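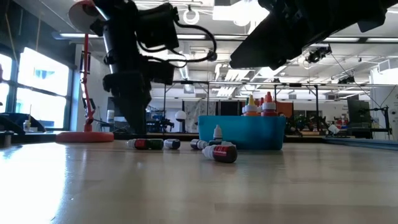
Finish trials, Kenar oil vs. Firno hardwax – 6/27/25

Continuing from the April panels. Question is still whether the Kenar needs a third coat or whether the third coat only adds gloss. Jaanus thinks gloss only. I am less sure on end grain.

Prep: all panels sanded to 180, vacuumed, wiped with mineral spirits. Half of each set raised with a damp rag and knocked back by hand. Jhair Sotelo cut the end-grain pieces from the same board as the long-grain ones, so the comparison is fair for once.

Coat schedule
Kenar: 3 coats, overnight between each, gray pad between 2 and 3.
Firno: 2 coats, wiped off at 15 minutes. At 20 it starts to drag and leaves lap marks.

Shop temperature was around 70 F for the whole run. Humidity not logged, the meter is still with Jaanus Ķēniņš.

Abrasion: 2,000 strokes with the felt block, same weight as April. Firno dulled evenly. Kenar held its sheen on long grain but went patchy at the ends on the two-coat control. The three-coat panel did not.

Water rings: wet glass left for an hour. Faint ring on Kenar, gone by the next morning. Firno clean on the raised panels, slight mark on the others.

Glare is a separate complaint. Light across a glossy top shows every seam and every speck, and the third coat makes this worse. Try a final rub with the Zariņš wax on one panel before ruling it out.

To do
– repeat end grain with thinned first coat
– label the Sarkodon tin, date opened is missing
– get the humidity meter back
– hot cup test, both finishes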